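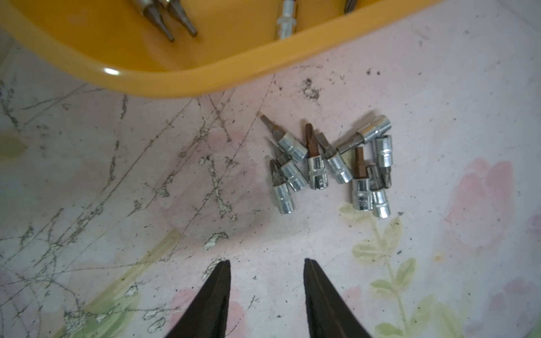

1. Background

Kosberg is a four-member electronic group whose second album, Netstead, was released in April. The project examined how listeners found the lead single, "Tejada," during its first weeks of release. The report was prepared by Visitación Pacheco for the music industries module and submitted 2019-09-05.

2. Data

Listener comments were collected from the band's public pages and from one fan forum. After duplicates and spam were removed, 2,205 comments remained. Of these, 77 named a specific route to the song, such as a playlist, a friend, a radio show or a live date. Only those comments were coded.

3. Coding

Each comment was given one source code. Where a listener named two sources, the first one mentioned was used. A sample of 15 comments was coded again a week later, and the codes matched in all but two cases. Both mismatches involved the difference between an editorial playlist and one made by another user.

4. Results

Playlists were the most common source, followed by friends. Radio was named mainly by listeners who also mentioned the support slot at the Rusbridge festival. Six comments gave the remix as the first version heard. The remix was coded as a separate entry in the tables.

5. Limits

People who post comments are more active than the average listener, so the results can't be applied to the whole audience. Comments in languages other than English were left out. Streaming counts by region were requested from the label but had not arrived when the tables were closed.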